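Home | Syllabus | Notes | Readings

Unit 3: Task change at the Astham site

Joltbridge moved bin sorting at Astham to automatic cells. Of 200 sorting posts, 95 were regraded as demonstration or recovery work. Demonstrators perform each task with a hand-held gripper; pay follows accepted runs. 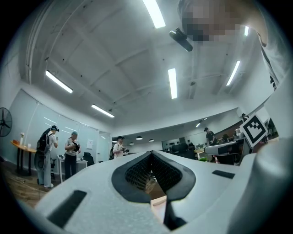 Reading time: 3 min

Staff work on their feet in an open-plan room, within sight of the desks. Compare Wakley on pacing: a quota of 3,000 runs sets the rate as a belt once did. Heydari treats the same quota as training.

For seminar: who owns a rejected run?

Last updated September 2018

Print | E-mail this page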